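The tower at Gutum was switched off in December, at two in the morning, by someone in an office a long way from Gutum. My sister was up with the baby and saw the red light on the hill go out. She thought it was a blown globe.

By breakfast she had no bars. She walked up to the tank, which had always been good for two, and then along the ridge track with the baby in the sling, holding the phone out in front of her. She told me all this later, from the landline at the hall, with a queue behind her.

I was working for Pandidura then. I had been there four years, in plans and retention, and I sat in a building in Dranddale with a view of the rail yard. Pandidura was the smallest of the carriers and we leased most of what we sold. Gutum was one of the few towers we owned outright. It had come with another company we bought, along with a shed of cable and a boat nobody could find the papers for.

I hadn't known it was going. The list had gone round as a spreadsheet with site codes in it, no place names, and I had looked at it for as long as it took to see that none of it was mine to do. Gutum was row 344. I found it that afternoon, after she rang.

"Is it broken or is it gone?" she asked.

"I'll find out," I said, though the spreadsheet was open in front of me.

She said there were people in the hall who wanted to know whether to wait. Then she said she had to get off, the woman behind her was ringing the vet.

I went upstairs. My manager had the door open and was eating a sandwich over the keyboard. I asked about row 344 and she scrolled down to it. Seventy active services, she said. It cost more to run the diesel up there in a bad month than it brought in over a good one. The customers had been sent a text.

"When?"

She scrolled across. "Yesterday. Ten past nine at night."

"There's a lot of them in bed by then."

"It'll still be on their phones," she said.

The text said that Pandidura was improving its network and that some customers might notice a change in service. It gave a number to call. I took the same text off my own sister's account and printed it, and I don't know why I printed it. It was in my bag for months.
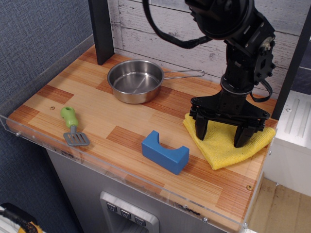 I drove up at the end of that week with a boot full of equipment. There were two boosters I had signed out on a trial form, a roof antenna, 100 metres of coax and a satellite unit that was supposed to be going to a customer in Cabanatuan for a demonstration. I told the courier it had been delayed. My sister had cleared a space for me in the kitchen, on the counter with the light and dark strips of wood, but she hadn't cleared it very far, and I had to slide a small steel saucepan along with my elbow before I could lay out the connectors. She watched me strip the coax with a knife because I had left the proper tool in Dranddale. The baby was asleep. It was after six and still very hot.

The boosters were no use. A booster needs something to boost. I knew that when I signed them out, and I set one up anyway and stood on a chair with it by the window while she read me the numbers from the phone.

"Nothing," she said. "Nothing. Nothing. One – no. Nothing."

"All right."

"You can get down."

I put the antenna on the roof the next morning and pointed it west, where there was a tower belonging to one of the others, past the weir. I got a signal you could have sent a message on if the message was short and you weren't in a hurry. My sister doesn't say much when she is disappointed. She made toast.

By ten there was a ute in the yard and by eleven there were five. Someone had seen me on the roof. They stood around in the shade of the machinery shed with their phones in their hands, old ones mostly, with the corners gone, and they asked me sensible questions. Would it come back. If it wasn't coming back, would the other mob put one in. What about the man at the quarry, who had the pacemaker that rang the hospital by itself. What about the plan – one woman had paid ahead for the year, because you got two months free if you did.

I had written that offer. I had chosen the two months. We tested it against a speaker and against a fuel voucher, and the two months did best.

"You can get that back," I told her. "The part you haven't used."

"How?"

"You call the number."

She held up her phone so I could see the top of the screen, and she wasn't being rude about it. I said I would do it for her. Then I said I would do it for anyone, and I got a pad from the house and sat on an upturned drum and wrote down names and account numbers until the middle of the afternoon. Some people had gone home for their paperwork and come back. One man wanted nothing refunded. He only wanted it written down that he had been a customer since it was the other company.

The satellite unit I set up at the hall. It took me until dark, and my sister's husband held the torch. It worked first go. The light went from orange to green and both our phones began to buzz with everything that had been waiting for them. His had a good many messages from the stock agent. Mine had one from my manager, asking if I knew where the Cabanatuan unit was.

I stood out by the bike rack and thought about what to write. The trial on that unit ran for 200 hours of connection and then it would lock and ask for a code. I worked out that if they turned it off at night and kept the kids away from it they might get it to last into the school holidays. I told my brother-in-law this and he said he would put a sign up.

In the end I wrote back, It's in Gutum.

She rang straight away. It was strange to hear a phone ring there again, even mine. She asked what it was doing in Gutum and I told her. She was quiet, and I could hear a television on at her end and somebody asking her where the scissors were.

"That's a demonstration unit," she said.

"I'm demonstrating it."

"Who to?"

"Row 344," I said.

She told me to have it back on her desk by nine on the first day of the week. I said I didn't think I could get it down off the roof in the dark. She said that it wouldn't be dark in the morning. She was a fair person and I had always got on with her, and I think she was giving me time to say something else. I asked her if the refunds could be backdated to the day of the switch-off or only to the day of the claim.

"Day of the claim," she said. "You know that. You wrote the terms."

My sister had kept dinner. I told them what had been said and my brother-in-law asked if I would be sacked, and I said probably not for the unit, but there was the coax as well. He laughed and then saw that I meant it. My sister asked what it would cost to just buy the thing. I told her. She got up and ran the tap and started on the dishes.

I left at first light. I had to stop at the hall because I had left my charger in the wall there, and there was already someone on the steps, the woman who had paid ahead. She was in a dressing gown and gumboots and she had her phone to her ear. She lifted one finger to me to say she wouldn't be long. I could hear the hold music from where I was standing. It was ours, the one with the piano.

I got the ladder out of the shed behind the hall and leaned it on the gutter and looked up at the unit for a bit. It was sitting square and the cable was tidy. Then I put the ladder back.

"You're number nineteen," the woman said, with her hand over the phone. "I mean I am."

I told her to press zero twice when the voice came on, that it would put her through to a person. She did it. I got my charger and waited on the bottom step until somebody answered.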